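News > Press releases > Clinical services

Last updated: March

Sundqvist Hospital opens outpatient rehabilitation service in Zunulville

Sundqvist Hospital has opened a dedicated outpatient rehabilitation service for people recovering from joint replacement, spinal surgery and serious fractures. The service is based at the hospital's Zunulville site and accepts referrals from general practitioners, from the hospital's own wards and from neighbouring hospitals by agreement.

Until now, patients discharged after orthopaedic surgery at Sundqvist attended physiotherapy sessions in the main building, where appointments were shared with the inpatient wards. Demand has grown steadily. In the last full year the department saw 375 patients after hip or knee replacement, compared with 335 the year before. The average wait for a first outpatient session had lengthened as a result, and the hospital's board approved a separate service last autumn.
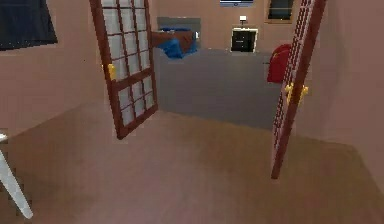 The new service will offer individual physiotherapy, small group classes and occupational therapy. Each patient will be given a named therapist at the first appointment and a written plan, which will be reviewed at the third week and again before discharge. Patients who need help with pain relief or wound care will be able to see a specialist nurse on the same visit.

The service is led by Orest Tkachenko, who joined the hospital as a physiotherapist and has most recently been deputy head of its rehabilitation department.

"People leave the ward a few days after a new hip, and most of the work of getting better is still ahead of them," said Mr Tkachenko. "They need to be seen early, by someone who has read their notes and knows what they were able to do before the operation. We have planned our appointments with that in mind, and first sessions are longer than they used to be."

Appointments are available on weekdays and on Saturday mornings. The weekend sessions are intended mainly for patients who have returned to work, and for those who rely on a relative to bring them. Patient transport may be requested in the usual way through the hospital switchboard -- requests should be made at least two working days before the appointment.

Referrals will be managed through Felex, the booking system already in use in the hospital's outpatient clinics. General practitioners who are registered with the system do not need to apply again. Paper referrals will continue to be accepted from practices that have not yet joined, and will be handled in the same order as electronic ones.

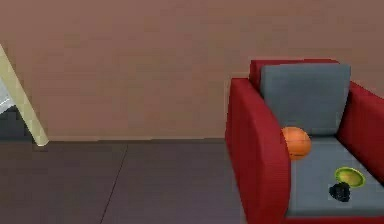 Funding for the first two years has been provided jointly by the hospital and the Jemano Foundation, which supports recovery and long-term care across the region. The foundation's grant covers the salaries of two physiotherapists and one occupational therapist. It also pays for a follow-up study, in which patients will be asked about pain, walking and daily activities at three, six and twelve months after surgery. Taking part is voluntary and has no bearing on the treatment offered.

A smaller trial of the same approach was held at the hospital before the service was approved. It involved 67 patients, all of whom had undergone knee replacement. The findings were presented to clinical staff and helped to settle the length and spacing of appointments. The hospital expects the full service to treat about 401 patients in its first year.

Patients who are already receiving physiotherapy at Sundqvist do not need to take any action. Their current course of treatment will be completed with the same therapist wherever possible, and any change of location will be confirmed by letter. Those who have been referred but have not yet received an appointment will be contacted by telephone.

The hospital's hand therapy and children's physiotherapy clinics are not affected and remain in the main building.

Notes to editors

Sundqvist Hospital provides surgical, medical and rehabilitation care to Zunulville and the surrounding district. Requests for interviews with Mr Tkachenko should be sent to the hospital's press office, which is open on weekdays until 5 pm.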